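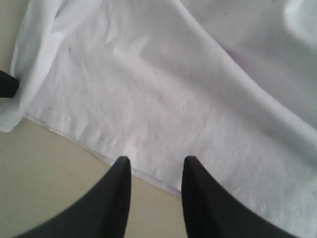 *The two black fingers of a robot gripper, open beside a white cloth.*

## How a Robot Learns to Fold

Folding a cloth is easy for most people. For a robot it is difficult. A block keeps its shape when it is moved, but a cloth can bend, bunch up, or crease in a new way each time.

At the Flilden Learning Center, robots are taught by means of examples. One example is called a **demonstration**. A trained adult guides the robot through the whole task, from the first pinch to the last fold. As the robot moves, a computer saves two kinds of information:

- what the small camera near the gripper sees
- how the arm and the fingers move

The Doucette collection holds 1210 demonstrations of cloth folding. Of these, 147 begin with the cloth rumpled.

### Why are so many needed?

Suppose you had seen only one dog in your life. You might think that all dogs were brown and small. A robot that has seen only one fold has the same problem. Many examples help the computer program find what good folds have in common.

### Words to know

**Gripper:** the part of a robot that takes hold of things.

**Data:** information that is saved so it can be studied or used.

### Try it at home

Drop a dish towel on a table 10 times. Draw its outline each time. Are any 3 of your drawings alike?

*Flilden Learning Center, September 15, 2020*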